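Trerkcombe Robot Club: the folding project

Gallery | Autumn term

Welcome to the gallery for our biggest project yet! Since September the Thursday group has been teaching a pair of robot arms to fold clothes, and we've had so many questions from parents (and from people who only came in to use the photocopier) that a page of its own seemed overdue.

The idea came from Adhiambo Were, who runs the club and who had a mountain of ironing at the time. She asked the group what job at home they'd most like to hand over, folding won by a mile, and we were off. We'd done line followers and maze buggies for the Barasa Cup two years running, so working with cloth was a big jump. A maze wall stays where you put it. A T-shirt does not!

How it works, in short: members drive the arms by hand through a fold, and the computer records the movements along with what the cameras see. Do that enough times and the arms can have a go by themselves. We set ourselves a target of 100 good recordings before half term and finished with 84, which we're very proud of given how many evenings went on loose screws and tangled cables.

Tea towels came first, then pillowcases, and then the group got ambitious and started bringing in proper clothes. Vests and tops are tricky because the straps flop about and the middle bunches up the moment you touch it. We've learned to go slowly, keep the grippers low and let one arm hold while the other one moves. Some of our younger members are far better at this than the adults, and they know it.
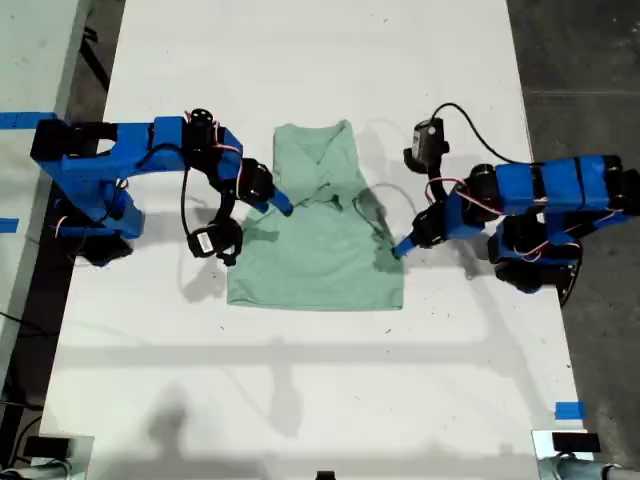

Both arms on the mint-green top. Plenty of creases across the chest still to deal with!

Driving two arms at once is a bit like patting your head and rubbing your tummy, so we work in pairs. One person takes the left, the other takes the right, and there's a lot of shouting of "yours!" and "wait, wait, wait". A turn lasts up to 30 minutes, then everyone swaps and the next pair inherits whatever state the cloth is in.

The blue parts were printed by members at the Orberg Library makerspace, who let us have the machines on quiet afternoons. Several of the parts have been through more than one version, and there's a box of snapped brackets under the bench that we can't quite bring ourselves to throw away.

Next up is the Drendell Schools Robotics Day, where we'll be running a live folding table. Visitors can drive an arm themselves, and we're hoping to show the arms doing a tea towel on their own as well (fingers crossed, it manages the first half beautifully). After that the group wants to try socks. Pairing them as well as folding them, apparently!

New members are welcome from Year 7 upwards and you don't need to have built anything before. We meet on Thursdays at 4.15 in the design and technology room. If you have old tops or tea towels you no longer want, bring those along too, clean please.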